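The plan that covers everything

Tue 16 June

Filed under: money, grumbling

My dehumidifier cost $193. The protection plan the store wanted to sell me with it cost $57. I said no at the shelf, no at the register, no on the card reader (which asks in a way that puts the "yes" button where the "continue" button was one screen earlier), and no again in an email with the subject line "Your Erkis is unprotected."

Unprotected from what? It sits in a basement. It takes water out of the air and puts it in a bucket. It has a one-year guarantee from the manufacturer and, as far as I can tell, no natural enemies.

I have been meaning to write about extended warranties for a while, and that email did it. I should say up front that I don't have an insurance background. I have a drawer full of receipts and a bad attitude.

Start with the price. Fifty-seven dollars on a $193 machine is close to a third of the thing. For that to be a fair bet on my side, I'd have to believe there is a pretty decent chance of it dying in years two and three, in a way the plan agrees to pay for. If the store believes that, I would like to know why it's selling me the machine. If the store doesn't believe it, I would like to know why it's selling me the plan. I put this to the young man at the register, a little more politely than I've written it, and he said a lot of people like the peace of mind. I'm sure they do. I'd like $57 of it too.

Then there's what the plan covers. I asked for the terms and was given a leaflet with a shield on the front. The leaflet says "complete coverage." The terms, which I found online after some digging, have a section on exclusions that is longer than the section on coverage. Cosmetic damage, out. Accessories, out, and the bucket counts as an accessory. "Environmental conditions including moisture," out. On a dehumidifier! I read that line to my sister over the phone and she thought I was making it up.

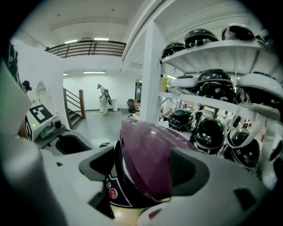 A dark navy helmet with a purplish visor, and plenty more on the shelves.

Helmets are where I first got burned, in a small way. Years ago I bought one with a "care package" attached, for extra money, and I believed I had bought some kind of replacement deal. What I had bought was the right to a discount on a new visor, from the same shop, at the shop's price, within twelve months. I scratched the visor in month fourteen. The shop was very nice and told me they could put me on the new care package.

I notice that the language has improved since then while the product hasn't. It used to be called a service contract, which at least sounded like something you should read. Now it's Care, or Promise, or Shield, or Plus. My washing machine came with a thing called Vundel Always. Always is three years. I checked.

Rocío Lorente, who I used to share an office with, is the best argument against me and she knows it. She bought a plan on a laptop, dropped the laptop in a parking lot, and had a new one inside of 7 days with no arguing. She brings this up whenever I start. Fair enough. I believe her, and for something you carry around all day and could drop on concrete, with accident coverage that says "accident" in plain words, I can see the case. I'd still want to know how many plans she bought over the years before that one. She says she doesn't remember. I think she remembers.

That is my trouble with most of the stories people tell about these things. The one that paid is a story. The ones that ran out quietly in a drawer are not stories, so they don't get told at dinner. I went through my own receipts back to when we moved into this house and found four plans I'd paid for before I got stubborn, on a TV, a vacuum, a phone and a printer. Claims made on them: one, for the vacuum. Denied. Hair.

A reader, Covadonga Segura, wrote in after my post on gym contracts to ask what I do in place of a plan. The answer is boring. Every time I turn one down, I move what it would have cost into a savings account that I've named "Shield," out of spite. When something breaks, Shield pays. So far it has bought a heating element for the dryer and half of a microwave. There is $200 in there at the moment and I get to keep it if nothing goes wrong, a feature I have yet to see in a leaflet.

I know this doesn't work for everybody. If a dead fridge means you can't make rent, then a fixed cost you can plan for may be worth more to you than it is to me, even at a lousy price. I don't want to be the guy who tells people with less slack than he has to just absorb it. But I do notice that the plan is pushed hardest on the small stuff. I've never had anyone chase me to the door over the roof.
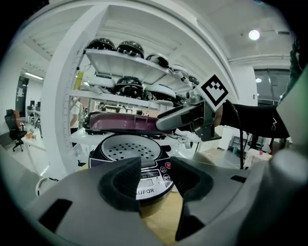
Rice cooker with its lid off. The little holes are the part I always forget to wash.

Small kitchen things are the worst offenders. I was offered two years of coverage on a rice cooker, and I asked the woman what goes wrong with them. She thought about it and said, "Nothing, really." I liked her a lot. She then told me she had to ask me a second time or it would show up on her numbers, so she asked me a second time, and I said no a second time, and we both got on with our day.

A few things I do now, for what they're worth. I read the exclusions before anything else and skip the front page entirely. I look up what my credit card already does, as mine adds a year on some purchases and I only found that out by reading the booklet on a delayed train. I check whether "replacement" means a replacement or a gift card for whatever they say the thing is worth now. And I ask who I'd be calling, as it usually isn't the store and it usually isn't the people who made it either. With the Erkis it was a third company I'd never heard of, whose website had a phone number on every page except the one called Contact.

I did get one more email, by the way. The plan is down to $39 if I act before the end of July. So it was never worth $57, or it's less likely to break than it was last week. I wrote back and asked which. The address doesn't accept replies.

Comments are open. If you had a claim paid, I want to hear about it, but please tell me what you'd spent on the others.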